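Call for participants: hand-held gripper build and recording programme

The Nedelcu Shared Workshop invites applications from adults who wish to take part in the second stage of the Plurnero project. Plurnero is a member-led project which designs and builds low-cost hand-held grippers, and uses them to record everyday handling tasks with cloth. The recordings are used to train the small bench arm, named Mollosier, that members are building in the same workshop.

Sixteen places are available. Participants will attend one session a week, on Monday evenings from 6.30 pm, from July until the stage is complete.

What participants will do

Each participant will assemble a gripper from printed parts, fit the threaded inserts and contact pads, and check that both fingers close evenly. Participants will then use the gripper to pick up, move, fold and set down fabric items on a table. The first stage produced 1,393 usable recordings. The target for the second stage is 2,409.

Participants are also expected to keep a short written log of repairs. Pads lift and screws work loose with use, and the log is the main source of changes to the next version of the finger. 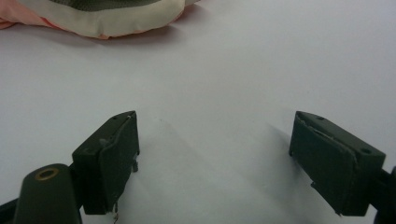
Plurnero gripper with the fingers open; a fabric item lies on the table ahead.

Who may apply

Applicants must be aged 18 or over and able to use small hand tools. No experience of robotics, programming or printing is required. Left-handed applicants are particularly encouraged, as they were under-represented in the first stage. Applicants who need an adjusted bench height or seating should state this on the form.

Members of the workshop and non-members may apply on equal terms. Non-members will receive temporary access to the assembly room for the length of the stage.

Expenses and materials

All parts and tools are supplied. Travel costs are refunded up to £900 in total across the group, shared according to distance. The role is unpaid. Participants may keep the gripper they have built, with the exception of the recording unit, which remains the property of the workshop.

Use of recordings

Recordings show the table, the gripper and the items handled. Sound is not kept. Participants may withdraw their recordings at any time before the set is released to members under the Nekex sharing terms, a copy of which is sent with the application form.

How to apply

Forms are available from the workshop desk or by post on request. Please quote reference 371 and include a short statement of no more than one page. All applicants will receive a written reply.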